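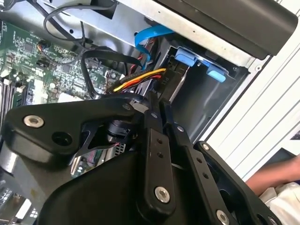 About Woldemariam Automation

Woldemariam Automation tests whether robot arms can do ordinary manual work at a cost a small workshop would accept. We do not build robots. We buy or lease arms, fit commercially available grippers, and put them through chores that people already do every day in repair shops, laundries, kitchens and storerooms. We then write up the results for clients who are deciding whether to spend money.

The company began as the test bench of Rerkholm, a computer refurbishing business in the same building. Rerkholm wanted to know if an arm could strip donated desktops. The answer at the time was no, and the report explaining why was requested by enough other businesses that the bench became a separate company. Rerkholm is still our neighbour and largest client.

What we test

Our work falls under two programs.

Wandow covers shop-floor tasks: opening computer cases, releasing drive latches, unplugging data and power cables, sorting fasteners and loading bins. Desktop computers make up most of the program. They are cheap to obtain, the parts are rigid, and no two manufacturers lay out the inside the same way.

Stultov covers household tasks: folding towels, unloading dishwashers, wiping benches, pairing socks and putting groceries away. It is the smaller program and the slower one. A mock kitchen and laundry are set up at the rear of the building for this purpose.

Can machines do these chores yet?

Some of them, under conditions. Our current position is as follows.

Reliable enough for paid use: moving rigid items between fixed locations, loading bins, and removing screws of a known type from a known position.

Workable with a person nearby: pulling a drive once the cables are off, unloading plates and bowls, and folding a single towel that has been laid flat first.

Not ready: routing or reconnecting cables, handling wet fabric, anything inside a full cupboard, and most work where the target is behind something soft.

The inside of a desktop case is a good illustration of the last item. A SATA data cable is flat and folds over itself. Power wires run as a bundle across the drive area, and thicker cables may loop in front of the sheet metal. A technician pushes these aside with the back of a finger while reaching for a latch. A gripper with long finger links has to get past the same wires with much less feedback, and its own housing often blocks the view of the part it is reaching for. Drive latches are small plastic tabs that need pressure in one direction while the drive is drawn in another. An arm can be taught one cage. Carrying that over to a different cage is the unsolved part.

Speed is the other limit. In the Wandow program, a trained technician removes a drive in well under a minute. Our best supervised arm takes roughly 4 minutes on an unfamiliar case, including retries.

How we test

Each task is written up as a procedure before any arm is programmed. The procedure lists the starting position, the permitted tools, the finish condition and what counts as damage. A bent header pin counts as damage. So does a torn latch, a cracked plate or a pulled thread.

A full Wandow trial is 400 attempts spread over 28 case models. Stultov trials are shorter and vary by task. A person is assigned to the bench for every attempt and may intervene. Interventions are logged and reported separately from failures – a client paying wages needs to know the difference.

We publish the failure rate ahead of the success rate in all reports. Edited video is not accepted as evidence, our own included.

Who we work with

Clients are mostly repairers, recyclers, commercial laundries and aged care providers. Equipment makers may submit a gripper or an arm for testing, and pay the same fee whether or not the result suits them. We hold no shares in any manufacturer and take no sales commission.

Visits

The Wandow bench can be seen by appointment in the mornings. The Stultov kitchen is closed to visitors while trials are running, usually until the end of November. Enclosed shoes are required on the workshop floor, and long hair must be tied back.

Enquiries about testing should include the task, the item to be handled, the current labour time per item and whether the work area can be modified. Sample items are returned on request – please label them.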